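Teleoperated demonstration (outdoor navigation)

Teleoperated demonstration is a method of teaching a mobile robot a route or a driving behavior by having a person steer it from a distance. The operator's commands are stored together with the robot's sensor readings, and the two records are later used to train a control policy. The method belongs to the wider field of learning from demonstration, which also includes kinesthetic teaching, in which a person moves the robot's arm or body directly by hand.

Use on unpaved ground

Work on teleoperated demonstration began largely indoors and on paved surfaces, where lane markings, curbs and walls limit the choices open to the driver. Unpaved ground presents a different problem. The usable surface often has no painted or built edge, and the operator relies on weaker signs such as tire ruts, raised soil at the roadside and the line of the vegetation.

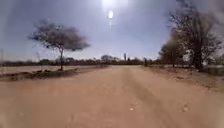

The Ginddale project is a program of demonstration driving on dirt roads and open sandy ground. Its operators work in pairs. One steers with a hand controller while the other watches the command log and notes any moment at which the driver hesitated or corrected course. These notes are kept with the recording and may be used to remove a passage from the training set.

A session in the Ginddale program consists of 13 passes over a single route. The first 2 are practice passes and are not used for training. On the remaining passes the operator is asked to vary the starting position and, on 5 of them, to begin at an angle to the direction of travel. Passes of this kind supply examples of recovery, which a policy trained only on well-centered driving does not otherwise receive. Without them, small steering errors tend to build up until the robot reaches positions that no demonstration covered.

Control and delay

Commands may be sent as wheel speeds, as a forward speed and turning rate, or as a target point selected on the operator's display. The second form is the most common in the Ginddale recordings. Delay between the robot and the operator must be measured and corrected before training. If it is ignored, each steering command becomes paired with the wrong view, and the policy learns to turn too late.

The Gultell controller, a handheld unit developed for the program, stamps each command at the moment it is given. It also has a spring-loaded switch that stops the robot when released. Stops made in this way are marked in the log so that they are not mistaken for deliberate halts at an obstacle.

Effects of light and open terrain

Low contrast, haze and direct sun can make a route hard to judge on a remote display. Glare may hide part of the sky and the upper branches of nearby trees, and pale ground may give few cues to distance. Operators are instructed to slow down under these conditions and to keep their steering inputs small.
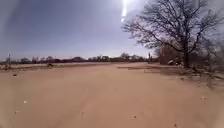 Evaluation

Trained policies are commonly judged by the distance covered between operator interventions. The Lappalainen score, used within the Ginddale program, also takes account of how sharply the operator had to correct the robot. The Sindier test set contains routes withheld from training and is reserved for final comparison.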